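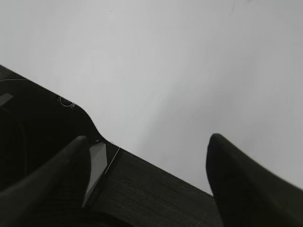
Lesezeit: 3 Minuten

Abbildung 4: Blick der Handgelenkkamera auf den geöffneten Greifer vor heller Fläche. Links auf der Schulter des Gehäuses eine kleine Schlaufe aus weißem Draht mit kurzen, ausgefransten Enden.

4.2 Sichtprüfung vor Beginn der Aufzeichnung

Die Hausregel, die wir in Vidal vorgefunden haben, umfasst zwölf Punkte und passt auf eine laminierte Karte. Punkt 1 lautet: »Greifer in einwandfreiem Zustand.« Was einwandfrei ist, überlässt die Karte dem Anstand des Lesers. Fadime Duman und Dae-han Ra haben deshalb im Juni begonnen, den Punkt in prüfbare Aussagen zu zerlegen, und sind dabei erheblich länger beschäftigt gewesen als mit den übrigen elf zusammen.

Die Schwierigkeit lässt sich an Abb. 4 ablesen. Die Finger stehen auseinander und halten nichts, die Fläche dahinter ist bis auf winzige Spuren makellos. Nach der alten Karte wäre das Bild mit einem Haken versehen worden. Nach der neuen Fassung bleibt es an der Drahtschlaufe hängen. Ob das Stück Draht eine Funktion hat, ist der Aufnahme nicht zu entnehmen, und genau so soll es auch ins Protokoll: Befund ja, Ursache offen. Frühere Protokolle verfuhren gern umgekehrt.

Wir unterscheiden im Folgenden drei Befundklassen. Klasse A umfasst Auffälligkeiten, die den Greifraum zwischen den Fingern berühren, Klasse B solche am Gehäuse mit losen oder ausgefransten Teilen, Klasse C alles, was lediglich unschön ist. Die Schlaufe in Abb. 4 fällt in Klasse B. Klasse A und B sperren die Aufzeichnung bis zur Klärung am stromlosen Gerät; Klasse C wird notiert und darf alt werden.

Strittig war der schmale helle Bereich neben der Spitze des linken Fingers. Tayla Fairweather las ihn als Teil des Greifers, Roy Wainwright als Durchblick auf die Fläche dahinter. Beide Lesarten sind mit dem Bild vereinbar, und beide wurden mit einer Ausdauer vertreten, die dem Gegenstand kaum zustand. Die Richtlinie sieht für solche Fälle nun eine zweite Aufnahme mit geschlossenem Greifer vor. Eine Abstimmung unter den Anwesenden genügt ausdrücklich nicht mehr.

Zur Erprobung wurden im Projekt Penitia 300 Startbilder nachträglich von zwei Personen unabhängig voneinander eingestuft. In 46 Fällen wichen die Klassen voneinander ab, überwiegend zwischen B und C. Das Wort »lose« trug daran die Hauptschuld – es wurde im Entwurf von der einen Person auf die Befestigung, von der anderen auf den Gesamteindruck bezogen. Die überarbeitete Fassung verlangt stattdessen die Angabe, ob ein freies Ende erkennbar ist. Das liest sich hölzern, lässt sich aber mit Ja oder Nein beantworten.

Offen bleibt, wie mit dem unteren Bildrand zu verfahren ist. In Abb. 4 liegt der Bereich hinter dem linken Finger in tiefem Schatten, und eine Sichtprüfung, die dort nichts findet, hat dort streng genommen auch nichts geprüft. Chae-won Joo schlägt vor, solche Zonen im Formular als »nicht beurteilbar« zu führen. Die Gruppe hat den Vorschlag übernommen, mit einer Gegenstimme aus der Terminplanung. Für den Prüfplatz gilt ergänzend, dass Startbilder bei gleichbleibender Beleuchtung vor einer hellen, leeren Fläche aufgenommen werden und im Protokoll der Öffnungszustand des Greifers steht.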